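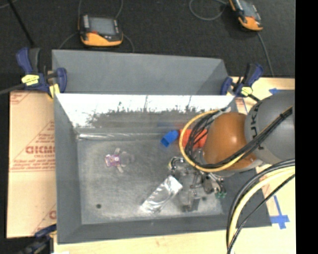 Getting the Smell Out of an Old Recipe Box

My grandmother's recipe box dates from 1930, and when it came to me it smelled like a damp cellar - you may know the smell! Take all the cards out first and stand them on edge somewhere airy, out of the sun, for a day or two.

Wipe the inside of the box with a cloth barely dampened with white vinegar, then leave the lid open overnight. In the morning, put 3 spoonfuls of baking soda in a small open jar, set it inside, and close the lid. Mine needed nearly 12 days, so please be patient with yours (I kept peeking, and I'm sure that slowed it down).

My friend Inna Derkach uses dry coffee grounds, which work nicely too, though her pie recipes do smell a bit like breakfast now.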